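Features > Machines & Makers > Long Reads
Filed under: Robotics software, Perception, People at work

The trouble with white on white

By Endang Rahman

Honeylyn Talavera keeps a list taped inside the door of her supply cabinet, and the first word on it, underlined so hard the pen went through, is "plugs." She has been at Drallix for 7 years, long enough to have watched the company's perception software go from something that could barely find a coffee mug to something that can find nearly everything on a desk, provided the desk doesn't play tricks on it.

Desks do play tricks, of course. I spent most of a gray week in March with her team, drinking their very strong tea and trying to understand why a machine that can sort screws by thread should come undone over an outlet. The answer, as Talavera explained it to me more than once (she is a patient woman), has a lot to do with edges. The program they call Kobzar looks for places where one thing stops and another begins, and it passes its best guess along to a planner, Avard, which decides how the fingers ought to come in. When the edges are faint, Kobzar guesses, and Avard believes it.

"Avard is a very trusting piece of software," said Tamunoemi Aliyu, who wrote a good part of it. "If you tell it the table ends here, it plans as though the table ends here."

So the newest version lets Kobzar admit when it's unsure. Every point it reports now comes with a score, and below a certain score the planner slows down, asks for another look from a different angle, and only then commits. It sounds like a small change, and it took the better part of a winter. Aliyu's first attempt asked for another look so often that the fingers never got anywhere at all – they just hovered, like somebody choosing a melon.

The recordings that feed all this are made by people, with grippers held in the hand, at a plain table down the hall. There are 624 of them in the current set, and Jayson Buenaventura has watched every one, marking by hand the spots where the software and his own eyes disagree. The pale objects fill most of his notes. He showed me his favorite kind of problem, a white housing lying on a white surface, with hardly more than a thin line of shade to say where it begins. 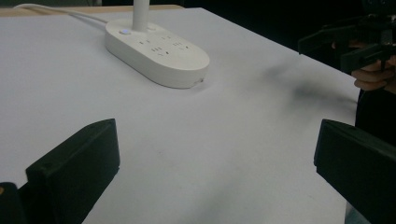 A white power strip and its pole on the white tabletop, beyond the fingers of one hand-held gripper, with a second gripper at upper right.

Buenaventura likes to point at the little blue light. Kobzar is fond of it too, he says, and for a while it was so fond that it placed the middle of everything there, which threw the sockets off by a good bit. The shadows gave him a longer headache. A soft dark smudge on a tabletop can look an awful lot like an object to a program that has been told to go hunting for contrast, and the fix they settled on was to compare several moments and ask whether the dark patch moves along with a hand.

I asked Talavera when she'd be willing to cross out that first word on her list. She laughed and took me to see the cabinet again, where somebody had added "clear tape" at the bottom in green marker.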